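Notebooks > Voltudville Screening Outreach > Entries > January

January, 4:40 p.m.
By the outreach desk, Voltudville

Purpose of entry: to record the state of the mammogram reminder mailing before the second batch is released.

The first batch comprised 1000 letters. To date 104 recipients have called to book, and a further 20 have called with questions only. Calls are logged at the front desk on the blue sheet and copied into the binder at closing.

Most of the questions concerned cost and whether a doctor's referral is needed. The letter answers both on its second page, which many callers had not read. The wording has been moved to the first page, directly under the phone number.

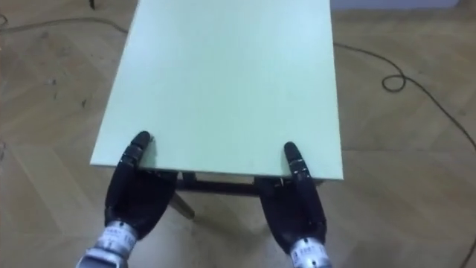
Thirteen letters came back with bad addresses, all of them from the Pummont list. That list was last checked before the new apartment numbers were issued. The Pummont office has been asked for a fresh copy, and no further letters will go to those streets until it arrives.

The Kuipers print shop has quoted for the second batch on the heavier paper. The quote is acceptable. The proof still shows the old evening hours and must be corrected before approval – the clinic now closes at seven on late nights.

One matter of tone was raised at review. The draft opened with a sentence on risk that several readers found alarming. It now opens with the invitation, and the paragraph on family history follows. Women with a mother or sister who has had breast cancer are asked to mention it when they call.

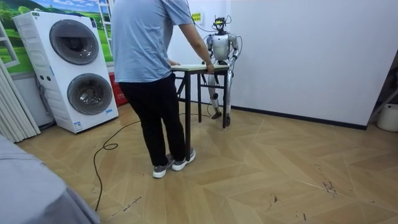
Large-print copies remain to be done. The Spanish version is complete except for the directions to the parking lot. The Droninus reminder software still drops the accent marks from names, and these are being fixed by hand on the labels.

Open items: corrected proof, Pummont addresses, large print, refill of the blue sheets.

Comments (3)

frontdesk2: Blue sheets refilled. Please also add a column for preferred language. We have been writing it in the margin.

Pummont office: New address list will be sent by the end of the month. Two buildings are still being renumbered.

mailroom: Does the heavier paper still go at the same postage? The last sample was close to the limit with the reply card inside.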